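Praketti puts its tabletop robot kit on sale, with the hard part still on screen

Thu 20 February

Praketti began taking orders this week for Stunport, a tabletop sorting kit that the company says will let a small workshop set up a robot arm without hiring anyone to program it. The kit covers an arm, a two-finger gripper, a controller and a year of the simulation software that goes with it. The price is on request. So, for the moment, is a delivery date firmer than "from April."

The pitch is simple enough. A buyer builds a copy of the work table in the software, tells the arm what to pick up and where to put it, and lets the program practice overnight. In the morning the finished routine is loaded onto the real arm, which is supposed to do the same job on the real table. Praketti calls this "arriving trained." A leaflet handed out at the launch uses the phrase on both sides.

The launch was held at the company's rented office behind the Meireles bus depot. There was coffee, a talk, a long run of simulated material on a wall screen, and one Stunport arm on a plinth by the door. It was switched off. Asked whether it would be running later in the afternoon, a member of staff said it was there so people could get a sense of the size.

Leonilde Mota, who runs product for Praketti, gave the talk. She said early users had cut their setup time "from weeks to an afternoon." She did not name them, and when pressed she said two were local and the others preferred to stay private. One of the local ones is Trallutari, a firm that packs spare parts for kitchen equipment. Its shift manager, Beatriz Baptista, was in the room and was a good deal more careful.

"We have had it since the fall and it does one job," she said. "It does that job well if the parts come in the way it expects. If somebody bumps the tray, you stop and you line it up again. I would not say an afternoon. Ours took ten days, and Praketti had a person with us for most of it."

Mota said afterward that Trallutari had an early version of the software and that the current one copes better with things being moved. She may be right. No one at the launch was given a way to check. 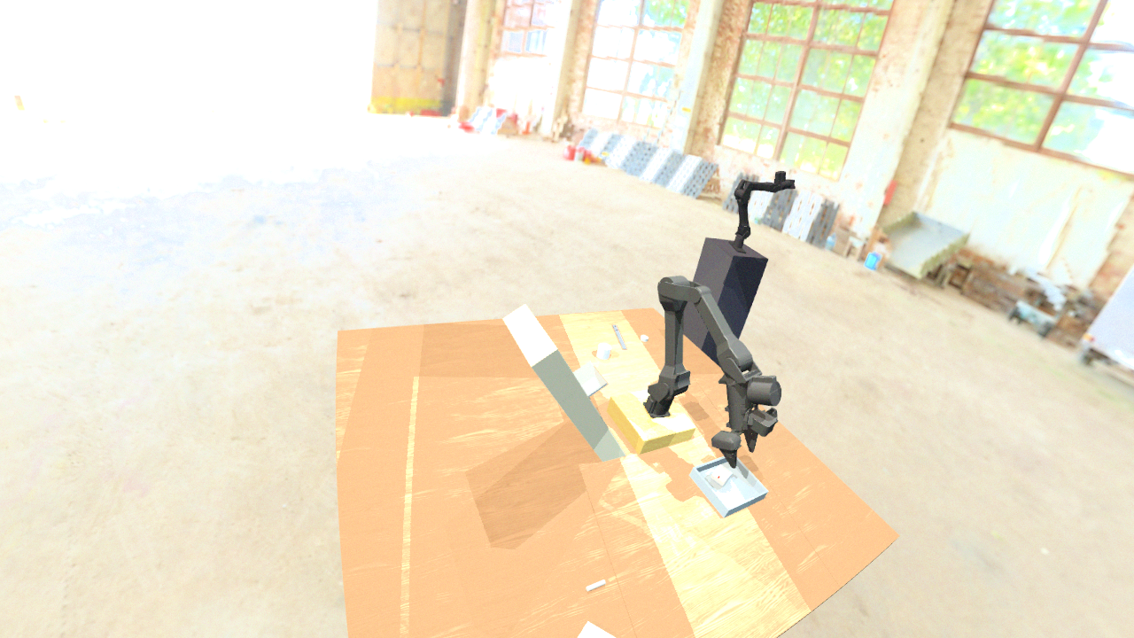 Simulation is where Praketti has spent its money, and it shows. The old factory hall used in the demonstration is handsome, with brick pillars, tall windows and trees outside, and a good deal of work has gone into stains on the concrete and rubble along the wall. Whether any of that helps an arm pick up a part is another matter. The job itself is modest: the gripper hangs over a white tray with one small white object in it, on an orange wooden platform with plenty of room to spare. Other small white pieces are dotted around the platform, some clustered near the back edge. A bin of mixed brackets in oily bags, such as most packing rooms deal with, is a different problem, and there was nothing like it in the material shown.

Mota's answer is that the surroundings are varied on purpose. The software changes the light, the floor and the background between practice runs so that the arm does not get used to one look, and she said a busy old building is a tougher test than a clean white room. That is a fair point as far as cameras go. It says less about grip. Parts slip, bags stretch and labels curl, and those are the things that stop a line. The leaflet has one sentence on the subject, which says that contact behavior is "modeled to a high standard." Asked which standard, Mota said it was the company's own.

Praketti also claims that a routine can be practiced 200 times in the software before the arm moves at all. The number was repeated often during the talk. What was missing was the number that would matter to a buyer, namely how often the routine works on the real table the first time it is tried. Mota said the company was "still gathering that" and would publish it when there were enough sites. She would not say how many would be enough.

Then there is the question of what the kit leaves out. The gripper fingers in the box are for small rigid objects; soft goods need a different set, sold separately. The table is not included. Neither is the guarding that most insurers will want to see before they cover an arm working near people, although Praketti will recommend a supplier. The simulation license runs for a year, after which it has to be renewed if the buyer wants to teach the arm anything new. Routines already loaded will go on working, according to Mota, and she agreed that this ought to be in writing. It was not in the order form given out on the day.

Support is by video call on working days. Buyers who want someone on site will pay a daily rate, and judging by Baptista's account they should budget for that from the start. She said she did not regret taking the kit. Her packers no longer spend their mornings dropping seals into trays, and two of them have moved to inspection, where she was short of people. She is less sure about buying another.

"For the seals, yes, fine," she said. "For the hoses I asked them to show me, with my hoses, on my bench. They sent me a video."

The video, she added, was made in the simulator.

Around 20 people attended the launch, most of them from small packing and assembly shops. Several asked about a trial period. Praketti does not offer one at present, though it will build a simulated version of a customer's table for a fee and take that fee off the price if an order follows. Mota described this as risk-free. A shop that pays for the model and then decides against the arm might describe it some other way.

The company may well have something useful here. Setting up an arm is slow and costly, small firms mostly go without, and a tool that took even part of the labor away would find buyers. But what is on sale in April is an arm, and what was shown this week was a picture of one. Until there are figures from real benches, a shop owner thinking about Stunport would do well to ask for what Baptista asked for, and to hold the deposit until somebody turns up with the arm in the back of a van.

Praketti says it plans an open day with working equipment. No date has been set.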